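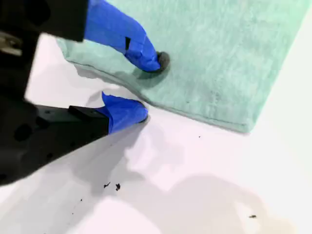
Caderno de bancada – reparação de telemóveis, loja Nevemora
Agosto, entrada às 9h40

Continuação do lote de devoluções do programa de aluguer com opção de compra. Chegaram 30 aparelhos do armazém de Sillamley, todos com fim de contrato ou troca antecipada. Objectivo: decidir quais voltam à prateleira como recondicionados e quais seguem para peças. Critério de aceitação igual ao do lote anterior, com a alteração no teste de bateria descrita mais à frente.

Triagem inicial

Verificação do IMEI contra a folha de entrega: tudo confere excepto um aparelho, que aparece na folha com o último dígito trocado. Corrigi a lápis e deixei nota na caixa. Falta corrigir no sistema, não tenho permissões para isso.

Bloqueio de conta activo em quatro aparelhos. Separados na gaveta de baixo. Sem a remoção feita pelo cliente não há nada a fazer na bancada, e não vale a pena abrir. Já pedi ao balcão que contacte os titulares. No lote anterior esperámos demasiado por isto e os aparelhos descarregaram por completo na gaveta, pelo que desta vez ficaram desligados e com meia carga.

Limpeza exterior com álcool isopropílico e escova macia. As portas de carga tinham cotão compactado em quase todos os que vieram com a queixa "não carrega". Palito de plástico, nunca metal. Três destes passaram a carregar normalmente depois da limpeza e saíram da lista de substituição de conector. Convinha que a limpeza da porta fosse feita antes de se abrir ficha de avaria.

Bateria

Procedimento antigo: ler a percentagem de saúde indicada pelo sistema e aceitar acima do limite. Problema conhecido: aparelhos com bateria trocada fora da rede dão leitura inexistente ou optimista. Passei a fazer descarga controlada com vídeo em ciclo, brilho fixo, modo de avião ligado, e registo da tensão no início e no fim.

Observações:
– a leitura do sistema e a descarga coincidem razoavelmente nas baterias de origem;
– nas células da Grivar a leitura do sistema não aparece, mas a descarga dá valores aceitáveis;
– um aparelho desligou-se de repente com o indicador ainda a meio. Repeti, mesmo resultado. Bateria para troca;
– outro apresentou ligeiro levantamento do ecrã do lado direito. Não foi à descarga. Bateria inchada até prova em contrário, colocada no recipiente metálico com areia.

Temperatura da sala mais alta do que o habitual, com o ar condicionado parado de manhã. Os valores da primeira série podem estar afectados. Marquei-os com asterisco na folha e repito os dois piores amanhã cedo.

Ecrãs

Toque testado com a grelha de arrasto, em todas as direcções, com e sem película. Um dos aparelhos tem uma faixa morta junto ao topo, com a película posta e sem ela. Troca de conjunto.

Dos ecrãs de substituição da Ellery, abri a segunda caixa. O adesivo pré-aplicado vem melhor cortado do que na primeira, mas a patilha do cabo flexível continua comprida e obriga a dobrar com cuidado antes de fechar. Na primeira montagem prendi a patilha debaixo da chapa e tive de reabrir. Sequência que funciona: ligar o cabo, dobrar a patilha para dentro, assentar a chapa, apertar primeiro o parafuso mais afastado do conector.

Comparação de cor com o painel de origem, branco a brilho máximo: ligeiro desvio para azul. Aceitável para recondicionado de grau B. Para grau A continuo a achar que não, embora o balcão discorde.

Parafusos: atenção ao comprimento. O tabuleiro magnético foi empurrado e misturei dois de tamanhos próximos. Medi com o paquímetro antes de voltar a montar. Um parafuso comprido no sítio errado perfura a placa e perde-se o aparelho todo. Fica o esquema desenhado na contracapa deste caderno.

Estação de solda e consumíveis

Ponta fina gasta, já não estanha até à extremidade. Substituída pela última que havia. Encomendar. O fluxo em seringa está no fim, e o tubo novo tem viscosidade diferente – espalha-se mais, usar menos quantidade. Álcool: restam 200 ml no frasco doseador, o garrafão está vazio.

Placa de aquecimento para descolar vidros traseiros: o termóstato marca 80, o termopar externo marca menos. Deixei a etiqueta com a diferença colada na tampa. Quem a usar que se guie pelo termopar.

Contas do lote

Custo de peças por aparelho aceite, sem mão-de-obra: mais de 20 euros em média, puxado para cima pelos conjuntos de ecrã. O mais caro foi a 130 e, com esse valor, a reparação deixa de compensar face à renda que ainda se pode cobrar num segundo contrato. Proponho que, a partir daqui, um aparelho que precise de ecrã e bateria ao mesmo tempo siga directamente para peças, salvo os modelos do último ano. Aguardo resposta da gerência.

Nota sobre o contrato: a ficha de recondicionado que acompanha o aparelho ao novo cliente tem de indicar as peças substituídas e a respectiva origem. Na impressão actual o campo "origem" corta o texto a meio. Escrevi à mão nas que já estavam prontas.

16h15

Reposição de fábrica concluída nos aparelhos aceites. Um ficou preso no arranque durante a reposição. Restauro por cabo, à segunda tentativa, com o cabo curto. O cabo comprido da bancada dá falhas intermitentes, foi para o lixo electrónico.

Teste de chamada, altifalante, microfones, câmaras, bússola e proximidade feito em todos os aceites. O sensor de proximidade falhou num dos que levaram ecrã novo: película de protecção esquecida sobre o sensor. Retirada, passou.

Pendente:
– repetir a descarga dos dois marcados com asterisco;
– encomendar pontas, álcool e adesivo de bateria;
– corrigir o IMEI no sistema;
– resposta do balcão sobre os quatro bloqueados;
– perguntar à Ellery se há versão do cabo com patilha curta;
– levar o recipiente de areia ao ponto de recolha antes do próximo lote.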